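Budget for the Table, Then for the Arms

Every spring the capital requests arrive, and every spring the line for robotic equipment contains one number. It is the price of the arms. The request is approved or refused on that number, and the rest of the expense appears over the following year in small purchase orders that no one has planned for and that come out of the supplies account.

This practice should end. An institution that intends to run two-arm tabletop work for several years should be asked to budget for a complete station, and the people who review such requests should decline to consider anything less.

The experience of the Iswood Technical Center is instructive. The center approved four stations under its Plidholm program. The original request described the arms in detail, with their reach, their payload and the terms of the warranty. It described the remainder of the station in half a sentence, as "table and accessories." By the time the stations were in regular use, the center had issued separate orders for work surfaces, mounting rails, power supplies, cable sleeves, floor stands and a long series of household objects for the arms to handle. Those orders came to $3,859 per station. The sum is modest beside the price of the arms. It was also entirely predictable, and it had not been predicted.

A finished station shows where such money goes. Two arms require a table wide enough to hold both and a surface between them on which they can meet. They require rails, brackets and cable, and the cable must be long enough to follow the arm through its full motion. They require floor space on both sides, for the outer joints do not stay politely within the edge of the table. A planner who measures only the tabletop will find that the aisle has become narrower than the safety office permits.

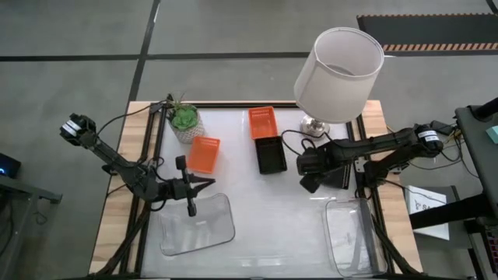

A two-arm station with baskets, clear plastic pieces, a table lamp and a potted plant on the work surface.

The objects deserve particular attention, for they are the item most often left out. Reviewers tend to smile at a request for baskets, lamps and plants. They should not. The purpose of the station is to have the arms handle ordinary things, and ordinary things cost money, wear out and must be replaced with others of the same kind if results are to be compared from one month to the next. Iswood now allows $520 per station each year for objects alone. The figure was resisted when it was first proposed, on the ground that the items could be brought from home. Items brought from home go home again, and they are seldom available in matching sets.

Transparent items raise a further point. They are inexpensive to purchase and demanding to work with, and a program that includes them should expect to spend additional staff hours on lighting and on repeated attempts. Staff hours are a cost. A request that lists clear containers and leaves the hours for them at zero is incomplete.

There is an argument on the other side, and it should be stated fairly. Detailed requests take time to prepare, and a department that must price every bracket may lose a season in doing so. Smaller departments have less help with paperwork than large ones. The Jabłońska Workshop, which shares purchasing services with Iswood, made this case at length during the last review and was right to make it. Its first station was assembled in January on a short request, and work began months earlier than it would have under stricter rules.

The answer is a standard schedule. Stollitari, the regional purchasing office, already maintains one for machine shops, in which each major item carries a fixed allowance for installation, furnishing and yearly supplies. A department fills in the number of machines and the schedule supplies the rest. The same form could be adapted for robotic stations with little effort — the Iswood orders would provide most of the entries — and it would spare the small department as much labor as the large one.

Two conditions should be attached. First, the allowance for objects and cable should be renewed each year and should not be folded into the purchase price, where it will be spent once and forgotten. Second, the floor plan submitted with the request should show the arms at full extension, together with the stands, desks and cable runs that surround the table. A drawing of the table alone should be returned to its author.

None of this will make the equipment cheaper. It will place the full cost before the reviewers at the time they are asked to decide, and departments should begin preparing their next requests on that basis.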